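Chapter 11
Looking After Doors and Locks

Most of us never think about a door until the morning it sticks. When Berenice Mendoza began her rounds in Budenton, she looked after 48 front doors on Hawthorne Street, and she will happily tell you (at some length, with coffee) that nearly 35 of them had the same trouble - a hinge screw that had worked its way loose over the years. So we'll start with hinges, and we'll take our time over them.

In this chapter you will learn to find the cause of a sagging door, to tighten or replace a hinge, and to oil a lock without making a mess of it. Keep a screwdriver and a pencil close by as you read, and do try things out on a door at home!
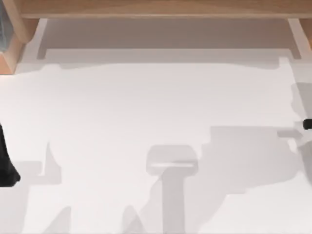

11.1 Finding the Sag

Close the door gently and look at the gap along the top. It should be even from one corner to the other.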